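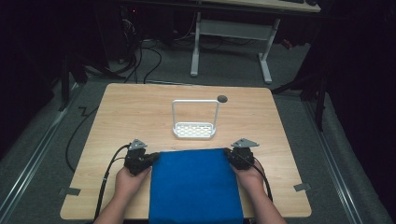 Talks > Radio promotion > Speaker notes

Getting a small band onto college radio
Notes for Ningsih Sumampouw, December 28, 2023

Start with the campaign for Mangundap. Two people, first album, no manager. Play the first minute of "Grenum" and let it fade under my voice.

Say how we worked. Gistik is a small label, so we could not send to everybody. We had a list of 1283 stations and shows. I removed the ones which had not answered any email in the last year, and 686 were left. To these we sent the album.

Pause. Ask who in the room has worked at a station. Usually some hands go up, and I can ask one of them how many records arrive in a week.

Next point: the music director is often a student. In March there are exams and holidays, and our first mailing went out exactly then. It was my mistake. We wrote again after the break, with a shorter letter, and the answers were much better.

What was in the shorter letter:
- one song to try first
- which words are not allowed on air, and in which track
- two bands that sound similar (be modest here)
- a download link that does not expire

Now the chart. We had 8 stations in the first week and I was quite sad. Explain slowly that a chart counts reports, so a station can play you every night and still not report you. Tostport, our distributor, saw orders from towns where we had no report at all.

By the end we had nearly 552 plays confirmed by email. I still do not know the real number.

If there is time — tell the story of the live session where the drum machine arrived without its power cable. If not, go to questions. Somebody will ask about paying a promoter. Answer: we did it for the second single only, and I would ask for weekly reports before signing.

Play the end of "Grenum" while people leave.

Contact: Gistik office | Copyright Gistik | Back to top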